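Recyclable or Not: Checking the Label, Cap and Body of a Single-Use Water Bottle
Course project, packaging materials module
Group: Filipa Frade, Andri Ortner, Urs Mayrhofer
Advisor: Hermine Rüegg

2. Test item and setup

The project looks at how well the parts of a common drinking water bottle can be told apart by eye before sorting. We picked a clear bottle with a strongly colored cap, as most of the bottles collected at the Ikcombe drop-off point in September were of this type. The label, the cap and the body were treated as separate parts.

The background was kept plain: a white tabletop against a teal-green wall. Clear plastic takes on the color of what is behind it, and a patterned wall would have made the outline hard to judge.

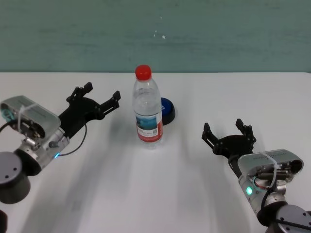

Four observers viewed the item from a distance of 300 cm and wrote down each part they could name. They were not told which parts were on the list. Each observer did the task twice, once in the morning and once after 4 p.m., to check for an effect of daylight.

3. Results

3.1 Cap

The red screw cap was named first by all observers in both sessions. No difference between morning and afternoon was found. For a sorting line this matters less than it seems — caps are often a different plastic from the body, and a cap left screwed on goes wherever the body goes.
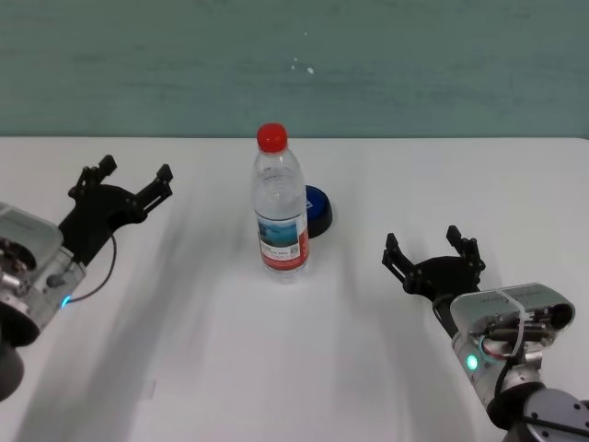 3.2 Body

The ridges in the plastic were the main cue for the body. Two observers traced the outline correctly from the shoulder down but were unsure at the neck. Andri repeated the task at half the distance and the problem went away. We did not test tinted bottles.

3.3 Contents

Leftover water adds weight and can cause a bottle to be rejected, so the fill level was scored as well. The water line is easiest to find at close range, with the eye close to level with it. Highlights on the shoulder can be mistaken for it from farther away.
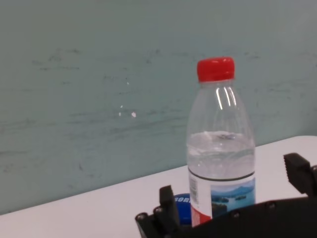

Scores for fill level were the weakest of the set. Two of the four observers gave a level that was too high in the afternoon session. We put this down to glare from the window side, but the Hofstetter lamp we had planned to use as a control was not available in time.

4. Sources of error

The surfaces were not cleaned to a fixed standard between sessions. Smudges and small white specks on a pale surface can be picked up through clear plastic and read as marks on the bottle itself.

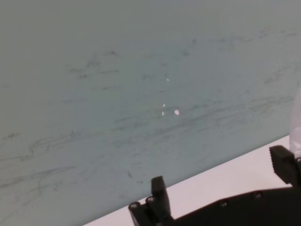

A wipe-down step should be added to the procedure, with the same cloth and cleaner each time. Viewing height should also be fixed. Ours was set by chair height, and the chairs were not all the same.

5. Further work

Urs will repeat the fill level test with the lamp and with a second bottle type. The raw score sheets are in the group folder under "Nonmont".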